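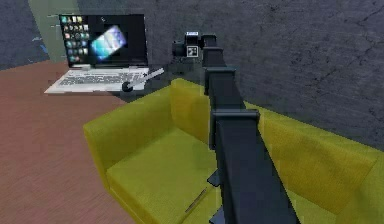 Fig. 1. Arm view with the marker tag on the gripper head, simulated room.

4. Comparing camera views before you choose a gripper

Before a gripper is mounted on the real Marty arm, it must be tried in the Geneck simulator. The procedure takes one work session. It is valid for grippers A and B, and for both controllers.

4.1 Check the marker tag

1. Load the room file and wait until the textures are complete.
2. Select the arm view.
3. Confirm that the white tag on the gripper head is visible. If the arm hides it, turn the wrist joint in small steps.
4. Save the pose under the name of the gripper, not under your own name.

Caution: Do not change the gripper while the controller is running. The simulator permits this, but the saved pose becomes wrong and no warning is given.

4.2 Test the close view

1. Switch to the close view and point it at the laptop.
2. Look at the small icons on the laptop screen. They remain a little blurred also with the correct settings, so please do not try to correct this with the focus value.
3. Repeat with the second controller and compare the delay in the log.

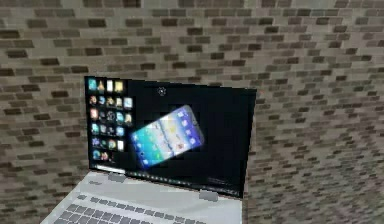 Loredana Donati has remarked that the delay in the log is not comparable if the two controllers are started from different poses, and she asks that every user return the arm to the home pose first. We have added this to the checklist for the Zavidville installation.

Note: The log counter starts again after 1,866 entries. Export the log before this point.

4.3 Set the floor target

1. Open the room view which looks along the brick wall.
2. Choose the small white object on the floor as target.
3. Run the approach 3 times with each gripper, at low speed.
4. Write down the final distance of each run. Do not write only the best one.
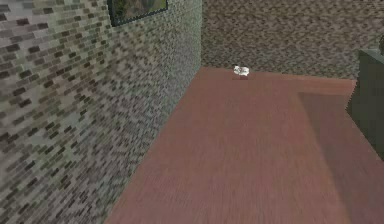 Simulation and Gripper Testing Group, Zusach

If the approach stops early, the cause is usually the speed limit and not the gripper. Open the controller page, set the limit to level 2 and start again from step 3. Gripper B has longer fingers, therefore its offset must be entered by hand.

4.4 Final check in the wide view

1. Switch to the wide view, where the table and the chairs can be seen.
2. Make sure that the path of the arm keeps free from the table legs.
3. Save the session and close the simulator.
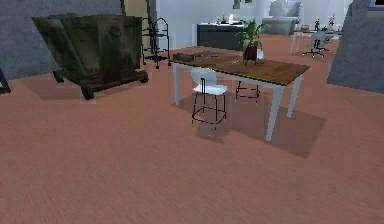

Could the wide view be checked first, asks one user, so that a bad path is found before the long runs? Yes, this is allowed. In this case repeat step 2 at the end, as the path can change when the offset is entered. The order of the sections will be revised in September.

Last change to this section: 27 Apr 2024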